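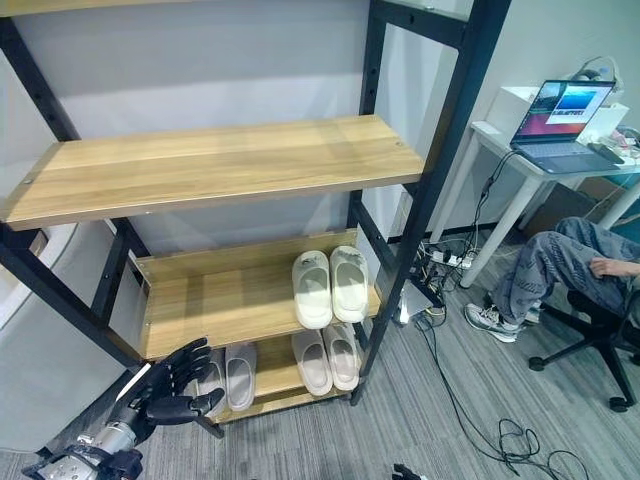

目標1000本、今のところ886本。数字だけ見ればもうすぐ終わりそうなんだけど、中身がかなり偏っていて、今週はその穴埋めばっかりやっている。靴棚タスクの話です。棚のサンダルを取って、別の段に移して、揃えて置く。それだけ。それだけなのに終わらない。で、集計してみたら真ん中の段の白いペアばっかり触っていて、下の段の薄いグレーのほうが全然足りない。白は取りやすいのだ。手前が開いてるし明るいし、操縦する側もつい楽なほうに行く。下の段は上の板の影に入るので、黒い手を差し込むと指がどこにあるのか遠隔の画面だとよく分からなくなる。ピンクがかったベージュのほうはまあまあ。グレーは左側だから、左から入ると自分の手で隠れる。結果、避ける。避けた分がそのまま穴になる。

前回の記事から間があいてしまった。1月に環境を組み直して、そのあとずっと収集。書く時間がなかった、というか書くことがなかった。毎日サンダル。

いちおう今の構成をメモ。
タスク全体の名前がJondance。収録とタグ付けのツールがBrunel。保存先のマシンがSethi。学習のほうのコードがArora。名前に意味はない、つけたときの気分。あとから見る自分のために書いておく。

1本の流れはこう。棚を初期配置にする→ロボットを待機姿勢に戻す→録画開始→遠隔で操作→終わったら成功・失敗・保留のどれかを押す→次。文字にすると短い。実際は初期配置に戻すのがいちばんだるい。かがんで、サンダル置いて、向き直して、立って、座って、また操縦。腰にくる。

初期配置は64通り用意した。どのペアがどの段か、左右どっち寄りか、つま先が奥か手前か、あと少し斜めにするかどうか。最初は適当に置いてたんだけど、人間の「適当」はぜんぜん散らばらない。自分では毎回変えているつもりなのに、後から並べて再生したらほぼ同じ位置だった。あれはショックだった。なので表を印刷して、上から順にやって、終わったら線で消す。紙。結局紙がいちばん早い。

いちばん上の段は空けておく配置が多い。ここが置き先になるので。広いし、手も入れやすいし、成功率は当然高い。ただ空の棚板にばっかり置かせていると、隣にもう一足あるときに平気でぶつけにいくモデルになる。先月学習させたやつがまさにそれで、置いてあるペアを押しのけて真ん中に置こうとした。データがそう教えてるんだからモデルは悪くない。悪いのは私の集め方。

で、今週足したルールが2つ。

・下の段スタートを先にやる。疲れる前に。午後に回すと雑になるので
・置き先に先客がいる配置を毎日かならず入れる

ほんとはもう一つ、照明を変えるのもやりたいけど手が回ってない。カーテン開ける閉めるだけでもだいぶ違うはず。来週。たぶん来週。

失敗の扱いについて。前は失敗したら消していた。消すときれいなデータだけが残って気持ちいい。でもそれで学習したら、ちょっとずれたときに立て直すことを一切知らないモデルができた。指がストラップに引っかかって、サンダルが傾いて、そこで固まる。人間なら一回離して持ち直すだけのとこ。それ以来、途中でずれて持ち直したやつは「成功(修正あり)」で残している。完全に落としたのは失敗フォルダ行き、ただし消さない。保留は夜に見直し。保留が溜まると夜が長くなるので、なるべくその場で決める。と言いながら今日も溜めた。

スライドサンダルにしたのは正解だったと思う。ひもがない、形がだいたい同じ、ソールが厚いから指を横から当てられる。幅の広いストラップが一本なので、そこに指を通す持ち方と、ソールの横を挟む持ち方の両方が録れる。ただしこれも混ぜすぎるとよくなくて、同じ配置なのに日によって持ち方が違うと、モデルが迷って中間みたいな変な動きをする。通すのか挟むのかどっちだよ、という手つき。いまは段で決めている。真ん中は通す、下は挟む。下の段で通そうとすると手首が上の板に当たりそうで怖いというのもある。

揃える、の定義もだいぶもめた(自分の中で)。左右がちょっと前後にずれてるのは成功なのか。家の玄関だったら全然気にならない。でもデータとしては基準がいる。しばらく目分量でタグを押していて、後で見たら午前の自分と午後の自分で基準がちがっていた。午後のほうが甘い。そりゃそうだ。いまは横から見て明らかに段違いなら保留、少しのずれは成功、としている。厳密じゃないけど、判定する人間がぶれないほうが大事っぽい。

操縦の話もちょっと。慣れてくると動きが速くなる。速いのはいいことだと思っていたら、最初の頃のデータと速度が違いすぎて、Aroraに食わせる前に揃える処理が要ることになった。その処理のスクリプトを書くのに半日。しかもバグっていて、指の開閉だけ時間がずれていた。再生すると、つかむ前に持ち上げてる。手品か。直したので多分もう大丈夫なはずず。

Sethiの容量もあやしい。映像が重い。古いテスト収録を消せばいいんだけど、どれがテストでどれが本番か、初期の命名がひどすぎて判別できない。「test_final」と「test_final_new」があってどっちも本番だった。過去の自分に説教したい。Brunelに命名を自動でやらせるようにしてからは平和。これから始める人は最初にここだけやっておいたほうがいいです、まじで。

ケーブルも片付けたい。床がもうどうしようもない。椅子で踏みそうになるたびに今日こそ束ねると思って、束ねる前に次の収録を始めてしまう。

残りの配分。下の段のグレーを優先、次が先客ありの配置、白はもう当分いらない。1000本そろったら一回まるごと学習を回して、だめだった配置だけ追加で録る。全部均等に集めるより、弱いところを見てから足すほうがはやい気がしている。気がしているだけで、まだ確かめてはいない。結果が出たら書きまう。

あと、コメントで聞かれてた靴ひものある靴はやらないのか問題。やらないです。少なくともいまは。サンダルで揃えるのがちゃんとできてから。

表の続き、明日は斜め置きのところから。グレーのペアを下の段に戻したら今日は終わり。

2018年4月6日
カテゴリ:ロボット/データ集め日記
この記事は約6分で読めます

お問い合わせ | © 2018 サイト内の文章・画像の無断転載はご遠慮ください | ページの先頭へ戻る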